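# The Gripper Budget: What It Costs to Teach a Robot to Fold

Start with the spreadsheet. Everybody wants to start with the robot.

Aslı Canpolat keeps hers in a tab called "tips," and it is longer than the tab called "arms." She buys equipment for Yaman, a small outfit working on laundry handling, and the first thing she showed me was a line for replacement finger pads. Then a line for pivot pins. Then shipping on the pivot pins, which came to more than the pins.

"The arm is one purchase," she said. "You sign, it arrives, you argue with freight, done. The hand-held stuff never stops."

Hand-held stuff — that's the grippers people carry around and squeeze themselves, camera on top, recording while they pick up socks. Yaman wanted 14 of them. It got money for fewer, spent a month arguing about it, and ended up with 14 anyway after the second arm was pushed to next year. Canpolat calls that the best decision of the budget. Her engineers still don't agree.

## What gets left off the quote

The quote for a hand-held unit usually covers the body, the jaws and the mount. Read it again. Camera? Sometimes. Memory cards? Almost never. Chargers, cases, a spare trigger spring, somebody's time to calibrate the thing once it's been dropped on a kitchen floor. It will be dropped on a kitchen floor.

Ginov, the supplier Yaman went with first, priced its unit at $600. Fair price. By the time Canpolat had added a camera, two cards, a second set of pads and a padded case, the figure in her column was up by $278 a unit, and she hadn't paid a single person to use one yet.

Baleck came in higher and included the case and the pads. She split the order. Now she has two kinds of spares in two kinds of drawer, and says she wouldn't do it again.

Things to ask before you sign, taken from her notes more or less as written:

- Are pads sold singly or only in packs
- Same screw head all over, or three different ones
- Who pays return shipping on a cracked housing
- Lead time for ONE unit, not twenty
- Will they still sell this version in a year

That last one bit her. A revised jaw came out in November, slightly wider, and the old pads don't fit it. The supplier was nice about it. Nice isn't a credit note.

## Hours, homes, clothes

Then people. Caroline Rweyemamu plans the recording work for Bodinley, which collects household handling data for other companies, and her budget is upside down compared with Canpolat's. Hardware is a sliver. Most of it is hourly pay, travel, and the cost of getting into real homes instead of a rented room with one table.

"Folding in a lab is cheap and you get lab folding," she told me on the phone, between two other calls. "Same surface, same light, same shirts. Then the customer has a bed with a lumpy cover and a pile of kids' pajamas."

So she pays for variety. Different furniture, different floors, different fabrics. Plaid and stripes get their own line in her plan, dark fabrics too. Anything thin or slippery gets extra hours — people take longer with it and she'd rather pay for the time than have them rush.

She also budgets for bad takes. Not every recording is usable. A blocked lens, a card that filled up, a person who forgot to start the thing. She won't give me her rejection rate and I asked twice. What she did say is that she sets it from a pilot and never from a guess, and that the pilot should be run by the least experienced person on the team. Experts make it look cheap.

Homes come with their own costs. Insurance, for one. A consent form somebody has actually read. A reviewer to go through footage for family photos and mail on the counter, paid by the hour, and slower than you think. First-time planners leave the reviewer out nearly every time, she says, and then pull an engineer off something else to do it.

## Rent or buy

Both of them rented at first. Renting is fine for a pilot. Past that it gets silly, the monthly fees catch up and you're still paying for damage. Canpolat's rule is to rent for one project and buy if there's a second one already signed. Rweyemamu buys, runs everything hard, and writes it down to zero fast. No resale value to speak of. Who wants a used gripper with somebody else's scratches on it?

Keep 2 spare units out of rotation, they both said, seperately and without my asking. Boxed, charged, calibrated. Don't let anyone borrow them for a demo.

And leave the arm for later. If the plan is to fold clothes, the early money goes to hands and hours. An arm sitting in it's crate teaches nothing and the warranty is running. Canpolat has one in a crate now. She walks past it to get to the pads drawer.

Her request for next year is already in. More pads, fewer suppliers, one reviewer full time. The second arm is on there too, at the bottom, in gray.
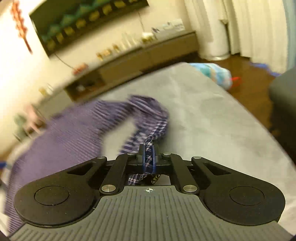
Should a small team buy the robot arm or the hand-held grippers first?

Buy the grippers first, with spares and a budget for paid hours, and order the arm once a pilot has shown you how much usable recording you get.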